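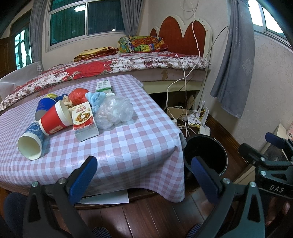
The table: three paper cups, the snack box, the bags and the milk carton.

One Table at Zandska
Gallery and notes by Nadège Guillot

Welcome to the July page of my small gallery. For those who come for the first time: I keep these pages for the people who live in the Zandska house in Grullutside, and for anybody else who likes to look at ordinary rooms. Other pages show kitchens, the stairs and the shared laundry. On this one there is one table, in a room where people sleep and also eat, so the table has to do many jobs.

I have lived in such rooms for more than ten years, in three cities, and I have a great respect for the plastic tablecloth. It is not elegant, I know. But tea does not go through it, it can be wiped with one movement of the arm, and a checked one makes a plain table look like somebody has invited you. When it hangs down low at the corner, as it does in this room, I would fold it under and fix it with a clip, but that is a question of taste, and of how often you walk past with your knees.

About the cups. One is patterned in blue, one is red and one is dark blue, and all of them are lying down. My grandmother used to say that a cup lying on its side has finished its work. I put paper cups one inside the other before I throw them away, with the widest at the bottom. Five cups take the place of one if you do it in this manner. Please pour out what is left in them first, into the sink and not in the bin. I have washed enough bins in my life to insist on this point.

The white box has a picture of a cooked dish and Chinese characters in red. I cannot read them, and I would be grateful if a visitor to this page could write to me what the dish is called. It looks like something I would like to eat. Boxes of this size I open along the glued side and press flat with the hand. If there is a greasy part inside I tear it off, and the clean part goes with the paper.

Bags are more difficult for me. A clear bag and a red one, both crumpled, make a bigger heap than everything else together, and yet they weigh nothing. In our house we have a rule that a bag can be kept if it has no hole and no smell. You lay it flat, fold it the long way and then make a knot. I had a drawer of these knots once, and when I moved out I found that the drawer could not be opened any more. Now I keep ten, and when the eleventh comes, one has to leave.

The milk carton stands at the far edge of the table. Cartons should be rinsed with cold water and left open with the mouth down. In Grullutside they go together with the paper, but I have been told that in the next council they go with the plastic, so look at your own calendar before you believe me.

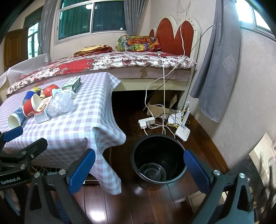
Then we come to the question of what to carry everything in. For years I walked back and forth to the kitchen with my hands full, and always one cup fell in the corridor. A round bucket is much better. You put it on the floor close to the table and move the things over the edge, starting with the light ones. I prefer black for this job, as it does not show stains, and I prefer a metal handle to a plastic one. The plastic handle on my old bucket broke on the stairs on 10th July, and I will not describe the stairs.

A few words about the floor. Dark reddish-brown boards are beautiful when they shine, but every crumb can be seen on them from the door. I sweep after the table is cleared and never before it. With the wet cloth I go along the boards and not across. Two small buckets of water are enough for a room of this size, one with a little soap and one without.

The bed has roses on the cover and a red headboard with a wavy outline, and I must say I am a bit jealous of it. My own headboard is the wall. If you eat in the same room as you sleep, shake the bedspread out of the window in the morning. I also fold the blanket at the head side and not at the foot, so that nobody sits down on it with a plate.

Under the bed there is a white router with three antennas, next to a cardboard box and a power strip. Many rooms in our house have the internet living on the floor. I would lift it a little, on a piece of wood or on a low shelf, and keep the mop far away from the power strip. For the cables I use the fabric ties from the Abdella shop on the corner, which come two in a packet and can be opened again. Mr Fedier's brand of tape, which they also sell, leaves glue on the paint.

The next page will be about the window sills of the second floor. The page from March, with the shoe racks, is still open, and I have corrected the two captions that were under the wrong pictures. Letters about this one can be left in my box at the entrance, the one with the green sticker.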